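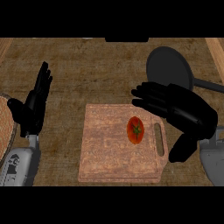 ok so the Camance sim run died overnight. episode 413 out of 2,000. not great

right hand grasp on the tomato. contact solver blew up, forces went to nonsense and the arm just kept pushing into the board. no e-stop in the sim config. none!! we left it off for speed back in April

worst part, the logger kept marking those episodes "success" for another 39 before it crashed. so thats all junk data now, tossing it

same policy was supposed to go on the real arms at Lisley at 3pm. pulled it. not running anything on hardware till the force limit is on in both places

fix so far: cap finger force, halve the timestep, kill the episode if it clips. 50 clean ones so far, will let it run tonigth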